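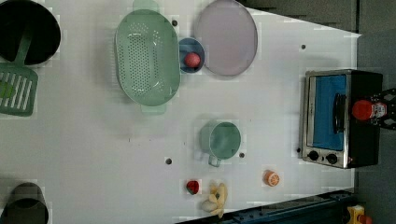
I got to the Prelteck open day a little after ten, which was already too late for a parking space and just in time for the last decent coffee. The lab is on the second floor of an old office building in Dravport, and if you've never been, follow the paper arrows and ignore the elevator (it only goes to the basement, I tried).

Nathalie Dufour met me at the door with a name tag on upside down. She has been running the kitchen project there for five years, and she talks fast, so my notes are a mess.

"People come in expecting it to cook them lunch," she said. "I tell them, please, eat before you come!"

What the arm does is pick things up and put them somewhere else, over and over, on a table full of the stuff you'd have at home. Bowls, cups, a colander, a toaster oven. I asked why she'd gone for kitchens when the company started out in warehouse work, and she laughed.

"Boxes are polite. A box has flat sides and it sits there. Then you take a spatula, and where do you hold it? My father holds it at one end, I hold it in the middle. Give me a spatula any day, I'll be busy until September."

The morning crowd was mostly families, plus a group from Landry, the packaging firm down the road, who asked very serious questions about grip force. A boy of maybe seven wanted to know if the robot gets bored. Nathalie crouched down and told him no, but that she does, sometimes, and then she goes for a walk by the harbor. He seemed happy with that.

I wanted to hear about the things that go wrong, because that's always the good part.

"Bottles," she said right away. "You close the fingers too early and you push it over. You close too late and you've bumped it already. We had 31 tries in one afternoon and I went home and dreamed about bottle caps. Really, I did!"

She showed me the control software too, a program called Venis, which to me looked like a spreadsheet having a bad day. She swears you can learn the basics in about 2 hours. I had ten minutes with it and managed to stop the arm, which she kindly called a useful skill.

Before I left I asked if she'd want one in her own kitchen. She thought about it for longer than I expected.

"For putting away the dishes, yes, tomorrow. For cooking, no. I like cooking. Why would I give away the part I like?"

The lab is doing another open day in the spring, and Nathalie says they'll have more chairs.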